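Inside the Desktop Towers - Workshop Gallery

Posted by Lorraine Bloxham, June 8, 2019

This gallery goes with the notes on taking apart and refitting office desktop computers. The notes cover the order of work and the parts lists. The gallery is for people who would like to know what the inside of a tower is like before they open one for the first time, and for those of us who have forgotten where the drive latch is since the last batch.

The towers came to us from the Mellor offices when they changed over to laptops. There were 20 in the lot, all ordinary desk machines with a single side panel that comes away. They are heavier than they look. Please carry them one at a time and put them down on their side, with the removable panel facing up, before you start.

Most of the work is done on the slotted metal table at the back of the Trurura workshop. The slots are handy for bolting things down, but they also swallow screws. Keep a dish next to you and put every screw in it as it comes out. We lost seven in the first week and had to buy a mixed bag from the hardware shop, and half of those had the wrong thread.

1. The open case

With the panel off and the tower on its side, everything can be reached from above. The green board in the middle is the motherboard, and the rest of the parts are fitted round it. The power supply sits along one side with its label facing up, and the drives have their own bay beside it. Blue plastic in this make of case nearly always means something you can move by hand: the expansion-slot latches are blue and so are the drive carriers. If you find yourself reaching for a screwdriver near a blue part, stop and see whether it slides or clips first.
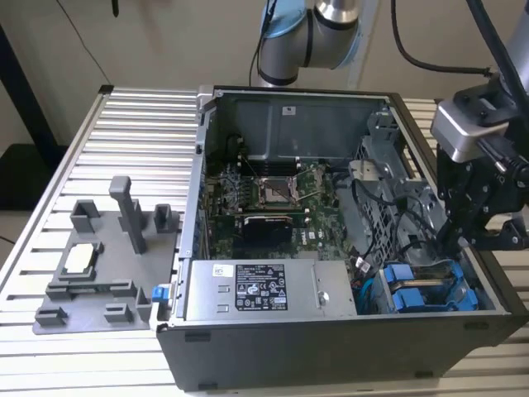
The processor socket is the part that needs the most care. When the lever is up, the socket is open and nothing should be leaning over it. Do not rest tools on the board, and do not leave a socket open while you go for lunch. The contacts are very fine and a bent one usually means the board is finished. Two boards have gone in the scrap box for that reason so far.

Processors are kept in a holder while they are out of the machine. Pick them up by the edges and set them down the right way up. If you have to leave one overnight, put it in a lidded tray and write the machine number on the tape.

The graphics card comes out of its slot once the latch at the back of the case is released. There is also a small catch on the slot itself, which is easy to miss. Press it down and the card should lift without much effort. If it won't, the catch is still holding, so check again before you pull.

Memory goes in the row of slots near the processor socket. The modules we have tested are in the Brivovia boxes on the shelf, sorted by size. Untested ones are in the carrier bag underneath, and should stay there until somebody has run them through the checker. It takes almost 20 minutes a module, so it is best done while you are getting on with something else.

2. The drive bay

Drives in these towers are held in plastic carriers. The carrier grips the drive at the sides and clips into the bay, and there are release tabs to let it go. It is a good arrangement once you know it, but the tabs are stiff on machines that have never been opened. Unplug the data cable and the power cable before you try to move the carrier. The cables are short and will catch if you forget.

Each drive is wiped before it goes anywhere. Write the machine number on a paper label, stick it on the drive and put it in the Tiser crate by the door. Empty carriers go back in the same case they came from. They look the same from one machine to the next, but eight of the towers are an older version and their carriers are slightly wider.

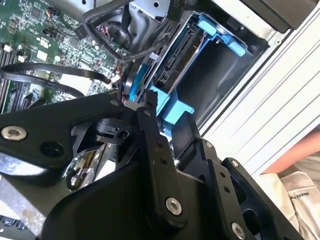

Hard drive in its light-blue carrier, with the green motherboard to the left.

The wiring in this part of the case is worth a look before you unplug anything. Thick and thin cables cross each other on the way to the board, and they only go back neatly one way. I make a quick pencil sketch on the job sheet. Other people take a photo on their phone. Either will do, provided it is done before the first plug comes out.

Dust is the other thing. Take the case outside before you blow it out, and hold the fan still with a finger while you do it. A soft brush is enough for the corners of the drive bay.

Finished machines are stacked by the far wall, no more than six to a shelf, with the job sheet taped to the side panel. Spare panels are under the bench. If you are missing a sheet, there are blank ones in the top drawer.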